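The bed is the largest flat surface in most homes, and in small lodgings it is frequently the only one. It is therefore where clean clothes are sorted and folded, whatever the manuals of good housekeeping may recommend. This essay argues that those who furnish and manage shared accommodation should accept the practice and plan for it.

The present guidance leans the other way. The residents' handbook issued at Lemau House, to take the text most familiar to me, asks that laundry be folded "at a table or other suitable surface" and kept off beds "in the interests of hygiene and good order". The handbook runs to 13 pages and says nothing further about where such a table might be found. The study desks supplied with the rooms are narrow, and by the second week of term they are covered with books. A long shirt cannot be laid out on what remains.

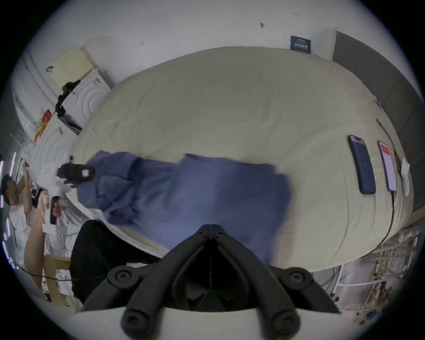
A bed has several merits as a place of work. It is wide enough for a pair of trousers to lie at full length. It is soft, so buttons and zips do not scrape, and a cloth placed on it does not slide to the floor as it would from a polished table. It can be reached from more than one side where the room allows. These are modest advantages, but folding is a modest task, and it is repeated every week of a person's life.

The objection on grounds of hygiene deserves a fair answer. Clean clothing should not be laid on bedding that is itself due for washing. The remedy is a cover: a plain sheet or light spread, drawn over the bed before the basket is emptied and shaken out when the work is finished. Nikau Paewai, whose notes on domestic work were circulated to house managers in July, recommends that every room be issued with one for this purpose. I support the recommendation and would add only that the cover should be a different colour from the bed linen, so that the two are not confused.

The objection on grounds of order is weaker. It holds that clothing placed on a bed will stay there, and that the resident will eventually move the heap to a chair in order to sleep. This certainly happens. It also happens with tables, where there is less to force the matter. A person may ignore a crowded table for a month – a crowded bed must be dealt with by nightfall.

There is, however, a real difficulty with the other things that gather on a bed. Telephones, charging cables, spectacles and keys are set down there through the day, and garments are then spread on top of them. A shelf within reach of the pillow, with a socket beside it, would do more for good order than any paragraph in a handbook. The Grondetti report on student rooms put the cost of such a shelf well below that of a folding table, and it takes up no floor.
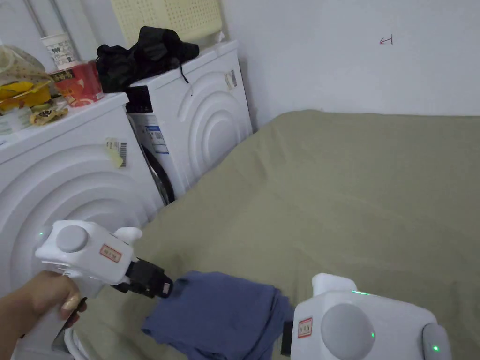 The distance between the washing machine and the place of folding also matters more than is commonly supposed. Clothes carried down two flights of stairs in a packed basket arrive creased, and are then more likely to be left in it. Where machines can be placed in or close to the living quarters, with proper regard for noise and drainage, the work tends to be done at once. The managers at Visser Court adopted this arrangement when their building was refitted for 200 residents, and I consider it the better model. The central laundry room retained at Lemau House is easier to maintain, but it places the convenience of the building above that of the people who live in it.

I would accordingly ask that the sentence on folding be struck from the next edition of the handbook, and that provision be made in the furnishing budget for one washable bed cover and one bedside shelf per room. The folding tables now in storage may be offered to any resident who prefers them.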